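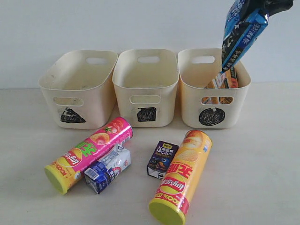 Most of the lost hours on the sorting cell came from the grip and the camera mount, Babak Rahimi told the site meeting on Monday, and very few from the software. The cell at Irside went back into service the same afternoon after a two-day stop for maintenance.

The station sorts small packaged groceries from a tabletop into three open plastic bins. Each bin carries a hand-drawn marker symbol on the front: a triangle, a square or a circle. The software reads the symbol and uses it as the drop address, so a bin can be swapped without entering a new position. Snack bags, drink cartons and chip canisters all run through the same gripper.

Work during the stop covered three items. The finger pads were replaced and the closing force was set again for bags, which had been slipping at the top seam. The bracket for the overhead camera, made by Plaver, had worked loose by 2 mm and was refitted with locking washers. The arm was then taken through a full calibration against the tabletop.

A check run of 301 picks followed. Before the stop, the cell had been averaging 73 picks between faults. The check run ended with 2 faults, both on canisters lying on their sides. In each case the fingers closed too near the lid and the part turned in the grip. Approach height for canisters has been raised and the speed over the last part of the move held to 70 percent until more data is in.

Ebony Ellery, who keeps the maintenance log, said the pads will now be changed on a fixed schedule – the old set had been left in until it failed. Bin symbols are to be redrawn whenever the ink starts to fade, and the camera bracket goes on the weekly torque list.

A second cell of the same layout is planned for the Haldane building in July. It will use the same pads and bracket, with the revised canister settings loaded from the start. Spare finger sets are held in the tool crib at Irside.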